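Coffee table

A coffee table is a low table placed in front of or beside a sofa or armchairs, used to hold drinks, food, reading matter and small household objects. In Canada the term is used for nearly any low table in a living room, whatever its shape. Related forms include the end table, which stands at the arm of a sofa and is usually taller, and the nesting table, sold in sets that slide under one another.

Height and proportions

Most coffee tables are built close to the height of the sofa seat or slightly below it. A table much higher than the cushion blocks the knees, while one much lower is awkward to reach from a seated position. Furniture retailers commonly advise a length of half to two-thirds that of the sofa, with enough clearance on the long side for a person to walk past. Rectangular tables are the usual choice for a straight sofa. Round and oval ones are often preferred with sectionals, or in households with small children.

History

Low tables for serving food and drink are old in many parts of Asia and North Africa, where people sat on cushions or on the floor. In Britain, tables made for tea in the eighteenth century were generally taller than the modern coffee table and were often designed to tilt or fold so they could be stored against a wall. The low form became common in Europe and North America in the late nineteenth and early twentieth centuries, as sofas with lower backs and seats came into fashion.

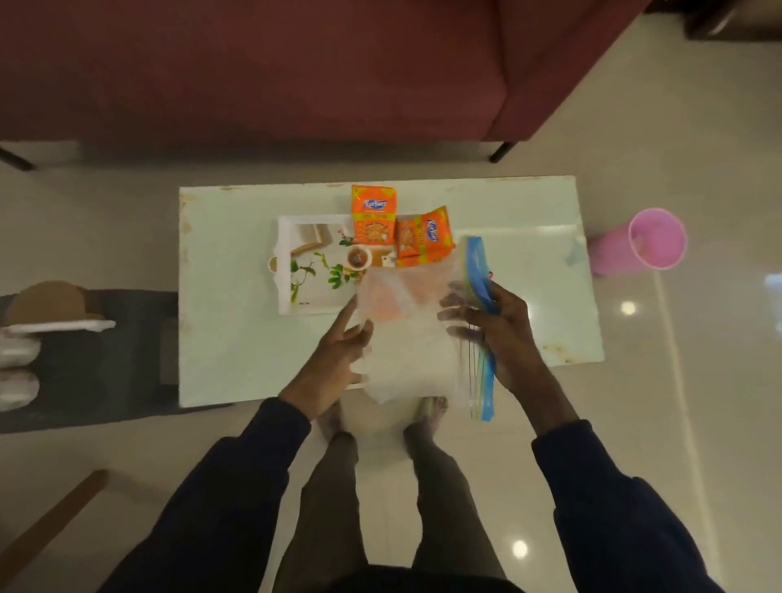
After the Second World War, smaller apartments and the arrival of television encouraged the use of a single central table in place of several occasional ones. The Trusberg workshop, founded by the cabinetmaker Przemysław Pietrzak, produced a plain rectangular model called the Latura, of which 3,432 were sold before production ended. Its top was 49 centimetres wide, narrow by present standards, and had a shelf underneath for newspapers.

Materials and care

Solid wood, veneered board, glass, metal and stone are all used for the top. Painted surfaces show scuffs and rings more readily than oiled wood, but they can be sanded and recoated at home. Coasters and trays limit marks from cups. Glass tops should be tempered.

See also

End table
Kotatsu
Ottoman
Tea table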